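Gripper comparison: pads, spread and cloth. The June round of hand-held trials will use the padded two-finger jaws from Gritisow, and Satish Sisodia has now put them through the same cloth tasks as the older Lamrani set. Both sets went onto the same handle, with the same wide-angle camera and the same controller settings. Each task was a pinch, a lift and a fold, done on a made-up bed with a single towel.

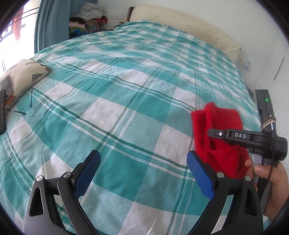
The Lamrani jaws were run for 246 grasps and the Gritisow jaws for 310, so the totals should not be compared directly. What can be compared is where the misses fell. With the bare plastic tips, most of them came on the first pinch, when the fingers closed on the towel and slid up the fold. With soft pads the first pinch was better, but the fingers tended to pick up the bedspread as well. Sherif Saber went back over the recordings and marked 17 grasps where both layers came up together – nearly all of them near the edge of the towel.

Coming in at a lower angle helped. So did stopping the jaws short of fully closed, though that setting has to be changed in the Indico controller before each session and is easy to forget. We have asked for it to be saved with the gripper profile. 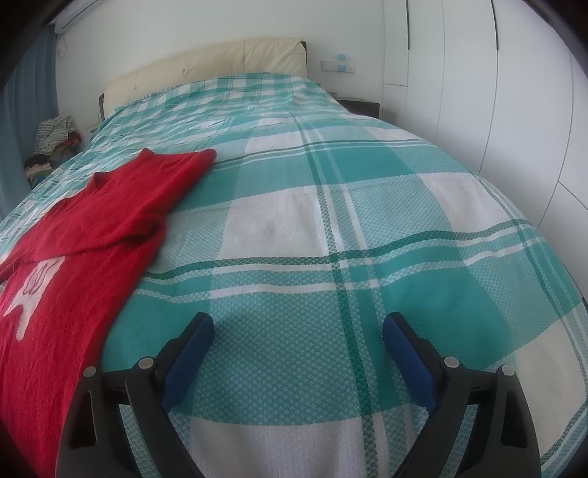
Will the older jaws still be supported?
The Lamrani set stays in the kit until the Jereser arm trials are finished, and 3 spare pairs are kept on the shelf. Replacement tips can be requested through Satish.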